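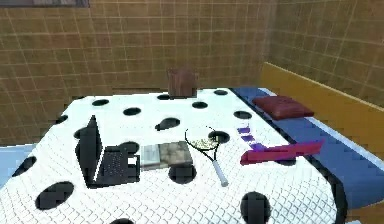 Scene validity rules are the checks applied to a simulated room before a household robot is trained or tested in it. They cover how objects are placed, how they are named, and what a recorded task must contain. The rules are usually written down by the group that maintains a set of rooms, and they differ in detail from one group to another.

Background

Early sets of simulated rooms were often filled by scattering objects at random. Many of the resulting layouts had books sunk into mattresses or items hanging above a table. A robot policy trained on such layouts could learn motions that would fail on a real bed or shelf. Written placement rules came into use to remove these layouts before any training began.

The Clilia rules

The Clilia rules were drafted by Ramiro Vallejo for the Kahsay room set, which contains 256 layouts of bedrooms, kitchens and offices. The document has 11 sections. The first version rejected any layout in which two objects touched. This was dropped in March after users complained that the rooms looked too tidy, and 236 of the layouts pass the current version.

Placement

Each loose object must come to rest under simulated gravity before the first step of a task is recorded. An object that moves during the 3 seconds after loading is placed again or removed. Objects may lie close together on a bed, as a laptop, a book and a tennis racket might, but their collision shapes may not overlap. Bedding is commonly modeled as a rigid surface, and the layout file must say so.

Surface patterns

Blankets and rugs with bold spots or stripes are allowed. The rules treat them as a useful test of whether a vision system confuses a printed shape with an object. The pattern must be listed with the layout so that results on plain and patterned surfaces can be reported separately.

Naming

Every object that can be moved carries one name and one category. If reviewers cannot agree on what an object is, it may stay in the room as clutter but cannot be the target of an instruction.

Checking tools

Sketance, a command-line checker, tests placement and naming and writes a list of failed items. Grellex performs the same tests inside a room editor. Neither tool judges whether an instruction makes sense, and that part of the review is done by a person.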